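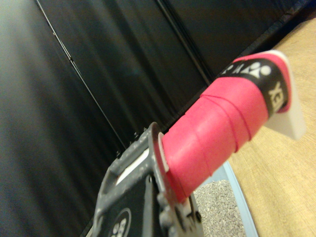

Mellthorpe, March – Hiebert Racket Services has published a revised grip replacement procedure for clubs and schools that maintain their own rackets. The procedure applies to handles finished with overlapping spiral tape and replaces the guidance sheet issued to member clubs in Mellthorpe and Astcombe.

Wrapping starts at the butt cap. The tape is drawn up the handle at constant tension, with an overlap of 3 millimetres on each turn, and the free end is secured with a finishing band. Wider overlaps are permitted where a player wants a more pronounced ridge, but add to the finished diameter. 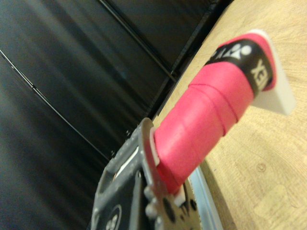 Old tape is to be removed completely before a new grip is applied. Adhesive residue left on the handle shifts the seams and produces an uneven surface under the fingers. The butt cap is checked for cracks and movement at the same time, and a racket with a loose cap is set aside for repair.

"Most of the faults we see come from tension, particularly in the last few turns," said Wendy Fairclough, technical manager at Hiebert. "The tape is cheap and the labour isn't – it pays to rewrap a poor start straight away."

The procedure was trialled on 600 rackets at the company's Omthorpe workshop, covering 22 handle shapes and both matte and gloss tapes. Toon Smits, who supervised the trial, will run practical sessions at the workshop for up to 20 participants each. Clubs supply their own rackets; tape and finishing bands are provided.

Printed copies of the procedure are available from the Omthorpe service counter. Bulk orders of tape, including custom colours, are handled by the Mellthorpe office.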